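May 17, 2023

Up too late again. Shop was mostly empty by the time I got the bench to myself, so no complaints. Both arms powered up first try, which after February I do not take for granted.

Left one still drifts. Not much, but enough that it comes in high over the pad and then has to sag down to where it should be. Redid the homing twice. Changed the offset from 1000 to 758, better, then worse after a restart, so who knows. Wrote it all on the back of the Pradcombe invoice becuase the notebook was under the drill press.

Right arm is the good child. Ran the Skerketlow script on it at speed 200 and it went through the whole loop. Gripper opens fine. Closing is a bit snappy, need to soften that before it goes anywhere near a plate I care about.

Teren board came in the mail. Box all squashed, board OK. Haven't flashed it. Tomorrow maybe. The Løken cables are still backordered and I am sick of checking.

Dinner was crackers. Went back in after and set up for the plate thing, pink one and blue one, rack stays at the back for now. 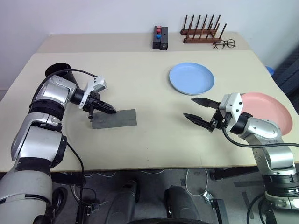

Want the left to hold and the right to do the picking up, then swap. Sounds simple. The two of them have never run off the same clock and I keep putting off fixing that. Counter said 1582 when I shut down, forgot to write what it was at the start so thats useless.

Need: zip ties, longer screws for the wrist cover, sleep. Also call the landlord back about the breaker.

Left my sweater there. Going to bed.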